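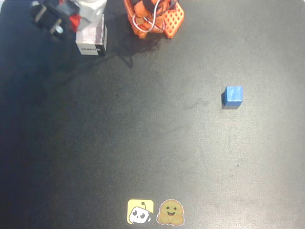 Sorting should have been the easy part, according to a reader of our first draft, who wanted to know why a report on putting blocks away ran to 11 pages. It is now shorter. We have kept the complaint because it was the most useful one we got.

Project Loltau: Where Do the Small Blocks Go?
Final report, Kostedden workshop course

Background

The course shares one set of small painted blocks between four groups. According to the inventory sheet the set holds 130. When we took over the cupboard in May we found fewer, and spent our first Wednesday establishing how many fewer. The answer was 31. None of us had planned to spend an afternoon on our knees with a flashlight, but it does count toward lab hours.

What we looked at

We wanted to know whether the color of the work surface affects how often a block gets left out at the end of a session. The workshop has black mats on some benches and bare benchtop on the others. Our guess was that a blue block on a black mat would be hard to miss, and a dark green one would be left behind all the time.

Method

At the end of each session one of us walked the benches before cleanup was called and again after it, and wrote down which blocks were still out, their color, and which surface they were on. People were not told what we were writing. Several of them assumed it was about them and tidied with unusual energy, so we threw out the first week.

Results

The black mats did better than the benchtop for light colors, as expected. Blue sat in the middle. Green did badly everywhere, including in places with excellent lighting. What we hadn't expected was that a single block was left out far more often than a pile. A pile looks like a job. One block looks like somebody else is still using it, and everyone politely leaves it alone until the room is locked.

The mats themselves also pick up dust and scuffs, and a gray smudge can pass for a gray block from the doorway. Two of our early entries were smudges. They have been removed from the table.

Changes we made

We put the blocks in a shallow Emier tray with one slot per block, so a gap shows. The lidded tub they used to live in, labeled Dela Peña for reasons older than our course, now holds tape.

Still open

The tray has been in use for three weeks and one slot is empty. It is a green one.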